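# About the Costcombe Robotics Club

The Costcombe Robotics Club is an after-school club run out of Esudwood Secondary School. It is open to students in Years 8 to 12, and you don't have to be taking a computing subject to join. We meet twice a week during term and once a week over the summer break.

The club started with one donated arm and a box of servos. We now run a two-handed robot the students call Fang, and most of what we do is teach Fang to manage small jobs on an ordinary bench: opening and closing things, moving things, switching things on and off. We don't build fighting robots and we don't race. There are other clubs in the district that do both very well.

## What students do

Everyone starts on the bench team. Bench students set out the objects, write the task card and reset everything between runs. After a term they can move to driving, labelling or code, or stay where they are. Several of our best people have never left the bench team.
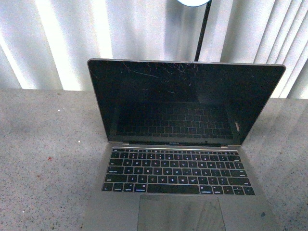

Task cards are short and have to be clear enough that a student from another group could set up the same bench. A card gives the object, where it starts, where it finishes and what counts as a fail. For the laptop task, the start position is lid open, screen off, keyboard towards the robot. Cracks in the glass, like the ones across the top of this screen, go in the notes line of the card, so that whoever labels the run later doesn't take them for something on the display. Old and damaged gear is fine for our purposes and we are always glad to have it.

The driving team moves Fang's arms by hand controller. A new driver spends the first few weeks on nothing but approach and retreat, with no contact allowed. It's slow, and some students find it dull, but it has cut our breakages a good deal.

## How we work

Each task is recorded, labelled and then used to train the next version of the controller. The club's target for a task is 300 good runs before we try it without a driver. Last year the students logged 2168 runs in total, and 598 of those were thrown out for bad labels or a wrong start position. We keep the rejected ones and go through them at the start of each term.

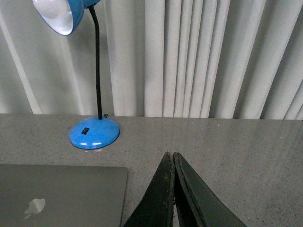

Fingertips are the part of the robot we replace most. Students cut and fit the pads themselves, and each pair gets a line in the maintenance book. A pair that looks like this one, frayed at the tips and along the inner edges, is marked for inspection before the next session. Drivers are asked to close the fingers and check how they meet before they go near anything with a switch or a hinge. The lamp is a favourite for practice because its rocker switch is small and sits on a rounded base, and coming at it from a poor angle counts as a fail on the card.

Safety rules are kept to one page. Hands stay off the bench while the arms are powered. One student stands at the stop button for every run and does no other job while standing there. Long hair is tied back — this applies to staff as well.

## The Clidenetti Challenge

Every November we enter the Clidenetti Challenge, a household tasks competition for school teams. Teams get the list of objects in advance but not the layout. Points are given for finished tasks and for the quality of the written log, and the log is worth nearly as much as the robot's score. We finished mid-table on our first try and have done a bit better each time.

Our practice for it is mostly layout practice. One group moves the objects while the drivers are out of the room, and the drivers come back and have to plan a run from the camera views alone.

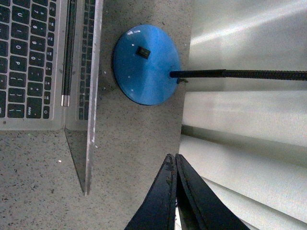 One parent wrote to us after the last open evening that she had expected a lot of noise and fast machines, and had instead watched her son and two others argue for twenty minutes over the wording of a task card. She asked whether this was normal. It is, and she has since signed up her daughter.

Students also write the club's end-of-year report. It covers what worked, what didn't and what was spent. Copies go to the school office and to anyone who has given us equipment.

## Equipment and costs

Membership is free. The school covers the room and power, and we raise the rest ourselves. Our budget for this year is $2000, most of which goes on motors, cabling, finger pads and the competition entry fee.

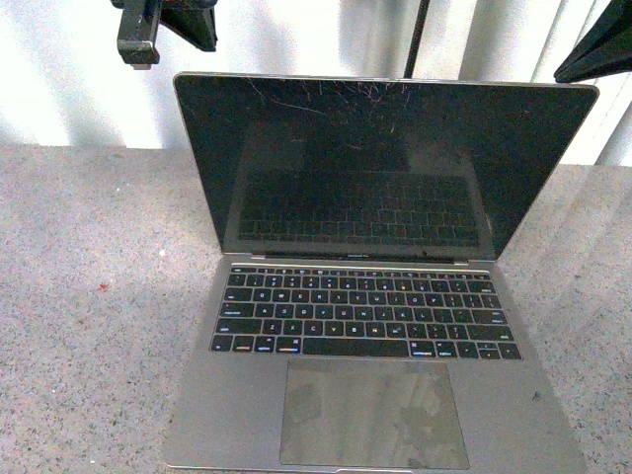
We don't buy the objects the robot works with. They come from families, from staff and from the school's own retired equipment. If you have a desk lamp, a laptop, a kettle or a set of kitchen containers you no longer need, please leave it at the front office marked for the robotics club. It doesn't have to work. We do ask that laptops come with personal files removed, and that batteries showing any swelling are taken to the council depot and not to us.

## Joining

New members can start at the beginning of any term. Pick up a form from the Esudwood front office, have a parent or guardian sign it, and bring it to your first session. Closed shoes are required. You don't need your own computer.

Students from other Costcombe schools are welcome if there's room — ask at the office and we'll put you on the list.

Page last updated June 2018.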